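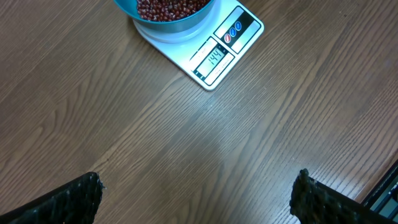
Thursday, bench 2, weighing task

Good day! We passed 2,441 episodes on the weighing task before lunch, so the 3,000 target for September looks very doable now. Yavuz Gökçe drove most of the morning and I took over at 1:30.

Setup the same as Tuesday's except for the angle of the scale. We had been putting it square to the table every time, and the Drurnstead policy picked up on that in a bad way – turn the scale a little and it reached for where the buttons used to be. So now it gets turned between episodes, any angle, as long as the wrist camera can see the buttons and the readout at the start. With the scale sitting up at the top of the view and the bowl on it, the red button and the two blue ones are still easy to pick out, and I could read 144 off the display without zooming in. Very happy with that.

Beans: the small dark red ones in the teal bowl. I love these for data. They pour nicely, they show up well against the blue, and a spilled one is easy to find on the wood. Well, mostly. Check the grain lines near the back.

Starting pose: fingers open, well back from the scale, clear table in between. Please keep that gap! Yavuz had a run of 20 that started too close and the approach is hardly there at all. I tagged them "short" and left them out of the count. We can decide later if they're any use for the button press.

The glare patch in the middle of the table is still there. I want to keep it in. Bellside has the same kind of shiny table and their first batch (1,286 episodes, all with the blinds down) did poorly as soon as anyone let the light in.

Labels: Ansari's sheet has one column for the reading. I'd like two, start and end, typed in by the operator right after the episode. Asked Mullitz if the form can do it, waiting to hear.

Next:
– more episodes with the bowl off center on the platform
– try a half-full bowl
– wipe finger tips at every break, not just at the end
– retrain overnight on everything except "short"

Can't wait to see what it does with a turned scale tomorrow.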